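Prillbridge Neighbors Help Board
White desk lamp on a pale table, how do I keep both looking clean?
Posted by Mihret Mamo, 2 November 2020

I finally have a real desk! It's a big whitish tabletop and I put a white lamp on it, the kind with touch controls on the base. I love it, but every little mark shows, and I'm nervous about wiping near the buttons. What do you all use? And where do you run the cord?

OgurasAttic
Oh, you'll enjoy this setup, pale desks make a whole room feel awake! Unplug the lamp first so you aren't switching it on and off with the cloth. Then a barely damp microfiber (wring it hard, then wring it again) over the base, and a dry one right after. Never spray the lamp itself. For the table I use a drop of dish soap in warm water and go with small circles on the smudges.

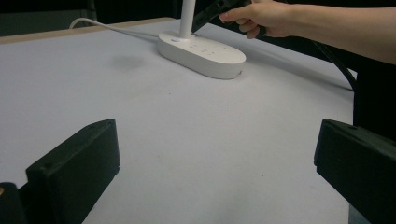
Cords are my favorite part, believe it or not. Mine used to run straight across where I write and I caught it with my sleeve every single day. Take it out behind the base and over the far edge of the table, like the thin white one there, and you get all that lovely open space in front. A stick-on clip under the back edge keeps it from sliding. I got a bag of 14 and I've put them on everything.

wadard_fan
baking soda paste. works on mine

Drastetia
Careful with the paste, it dulled a patch on my old shelf. Try it somewhere hidden first. For gray smudges a plain white pencil eraser is wonderful, go lightly and brush off the crumbs. Cotton swab for the port, dry, with the lamp unplugged.

Comments

Mihret Mamo: The eraser got nearly all of it!! Thank you, clips are next.

PaleOakPat: Do the clips hold on a rough underside? Mine keep dropping.

OgurasAttic: Wipe it down, let it dry, then press for 30 seconds.

Contact | Copyright Prillbridge Neighbors | Back to top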